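The van stopped in the middle of nowhere the first time, so I didn't think much of it. A farm track, a gate, a sheep. I ticked the box marked "unplanned halt", pressed resume, and off we went again with my sandwich still on my knee.

I should say that I was never a proper driver. My badge said Safety Attendant, and my job at Denow was to sit behind the wheel of something that drove itself and look as if I meant it. Fourteen of us did it, in shifts, and the pay was better than the bakery. The software was called Mornora. We all called her she, even Hamidreza, who had written a good part of her and ought to have known better.

"She's only being careful," he told me when I handed in my sheet. "Would you like her to be less careful?"

I said I'd like her to be careful about something I could see.

By January she'd stopped four times with me aboard. Always the same: a soft little chime, the brakes coming on, and then those three words on the panel, ROUTE NOT CERTAIN. It sounds like a thing you'd embroider on a cushion, doesn't it? I got quite fond of it. Uzma Zaidi, who had the shift before mine, said it made her want to cry, and she wasn't a crier – she'd raised three boys and a greyhound.

Then came the morning of the big junction.

We were on run 2,284, which I know only because I had to write it on eleven different forms afterwards. The road looked clear, the car in front had gone, and Mornora rolled us up to the dashes as sweetly as anything. I remember thinking I might get home early and do the bathroom.
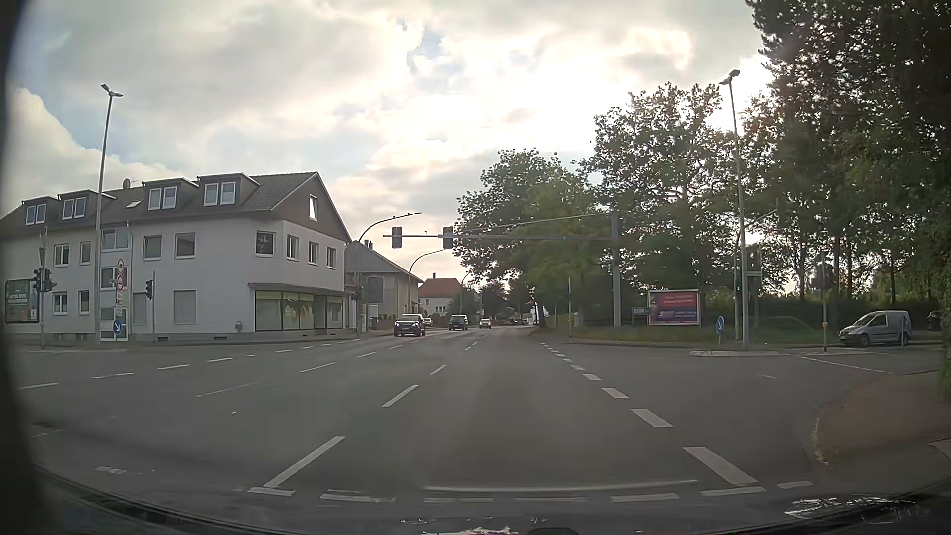 The junction, from my side of the windscreen.

Chime. Brakes. But no words this time. The panel went a flat, clean grey, and the wheel, which always trembled slightly when she was thinking, went still under my hands.

I pressed resume. I pressed it again, harder, the way you do with a lift. Then I did what I'd been trained to do on a wet afternoon in a car park and had never once done since, and pulled the red handle under the dash to take over myself.

It came off in my hand.

I can still feel the weight of it, a silly bit of plastic with DURNEX stamped along the side and a tail of cable no longer than my thumb. Somebody behind me hooted, quite politely. Then somebody hooted rudely. I put the hazards on (those worked, thank heavens!) and rang the control room, and got Uzma, who'd been moved to the desk by then.

"Where are you?" she said.

"Don't you know?"

There was a pause, and some typing. "It says you're parked at the depot," she said. "It says you've been there since six."

So there we were, the pair of us, one in a junction and one on a swivel chair, and as far as Mornora was concerned I was tucked up in bay nine with the engine off. That was why she wouldn't go anywhere. She thought she'd finished for the day.

Uzma talked me through the fuse box. It took ages, and I dropped my torch down the side of the seat, and all the while she kept her voice so level that I knew she was frightened. When the brakes let go I felt it in my teeth. I steered the thing round the corner by hand and sat there with both feet on the floor.

Hamidreza came out to fetch us himself. He didn't say anything about careful. He took the handle from me, turned it over and asked how many times I'd checked it.

"Every morning," I said. "I looked at it every morning."

"Did you pull it?"

I hadn't. It wasn't on the sheet. He wrote that down, leaning on the bonnet, and then he opened the door and had a look at the panel, which had come back on without either of us touching it.

ROUTE NOT CERTAIN, it said.

"Well," he said, "at least she's talking," and he got in on the passenger side and waited for me to drive.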